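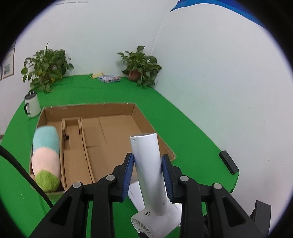 A small white handheld fan, with an open cardboard box on the green floor.

I'd been in the upstairs room at Vandgate for all of two minutes before I asked if we could open a window. "They're painted shut," she told me, quite cheerfully. "You get used to it by September, and then it's over!"

She has run the summer repair desk here for 13 years, and what I wanted to talk about was heat – how people in old brick buildings get through July without air conditioning. She grew up in Saltow, on the top floor, under a tar roof.

"My mother had us up at five in the morning opening everything," she said. "By nine it was all closed again, curtains too. Visitors thought we were hiding from somebody."

I confess I do the opposite. I leave the windows open all day and complain (my sister has been telling me off for years). She winced when I said so. "You're letting the street in. Wait till it's cooler outside than in, then open both ends of the place."

And the little fans everybody carries now? She likes them, mostly. "They don't cool a room. They cool you, if you're sweating a bit. People bring them in and say it's broken, the room's still hot. Well, yes."

Most of what she sees is dust in the motor or a tired battery. Last summer the desk took in 252 fans of all sizes, and roughly a third only wanted a cleaning. She'd like Jerkent, the next town over, to start a desk of its own, because the line on a hot afternoon goes down the stairs.

I asked what she does at night. "Damp sheet, feet out, no talking," she said. I tried it when I got home and slept until 3, when the cat found my feet.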